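Progress report, coffee station work item
Project: Khondokar
Submitted by: Ludmila Sýkora
Date: 17/04/2020

1. Scope of the period

The work item covers the tabletop part of the coffee station: cup choice, bean container, serving tool and surface. Grinding and brewing are handled under Clilero and are not reported here. The budget line for consumables was used for beans and replacement cups only.

2. Surface

The white table was kept. The darker top offered by Pritard was tried in the first half of the period and returned. Dropped beans were hard to find on it, and cleaning between sessions took longer. On the white top a stray bean is visible from any side of the table. The drawback is glare from the ceiling lights, which was reduced by switching off the row nearest the wall.

3. Cups and beans

The reference cup is red outside and white inside. The white interior was a requirement in the original plan, as dark beans at the bottom of a dark cup could not be checked by eye. Beans are kept in clear glass so that the fill level can be read from the side. Each session starts with 300 g of dark roast from one Bikinen bag, and the bag is closed with a clip after filling. The spoon stays with the beans when the station is in use.

Table, red cup and glass of beans during the current period: 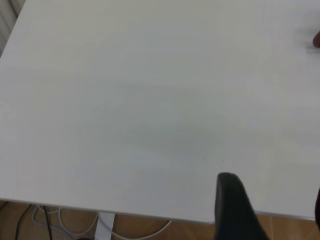
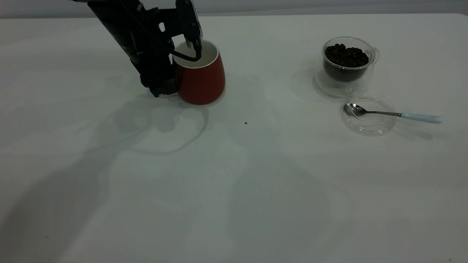
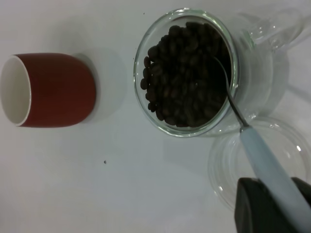
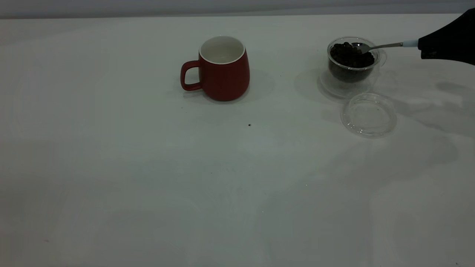
Beans from an opened bag are used for 10 sessions and then discarded. Past that point the surface oil leaves a film on the glass, and the fill level becomes difficult to read. Washing the glass in warm water with plain dish soap removes the film. The dishwasher left spots and is no longer used for glass items.

Cup position was not fixed in the first plan. It is now set at the start of each session from a paper template, which is taken away before work begins. An upright cup and a cup on its side are both accepted as starting states, and the session sheet has a column for this. Older sheets do not have the column and were not corrected.

4. Deviations from plan

Delivery of the second set of cups was late. Five were ordered and five arrived, but the glaze was a different red and the set was put into storage. The supplier has agreed to an exchange. No cost to the project.

The spoon comparison was shortened. The deep spoon carried more beans but shed them over the rim of the glass. The shallow one was kept. A written comparison with weights is in the annex to the previous report and has not changed.

5. Next period

Work until July covers a second bean size, a lidded container and a revised session sheet. The lidded container depends on Pritard confirming the lid diameter. If the confirmation does not come, the open glass will remain in use and the lid item will be dropped from the plan. No change to the total budget is requested.

Comments (3)

mvd_lab
Is the 300 g weighed with the glass or without? Section 3 could be read both ways.

L. Sýkora
Without. The scale is zeroed with the empty glass on it. I will add this to the sheet.

Teo R.
We had the same film on our glass containers with a dark roast. A medium roast was better, but the beans were harder to see at low light.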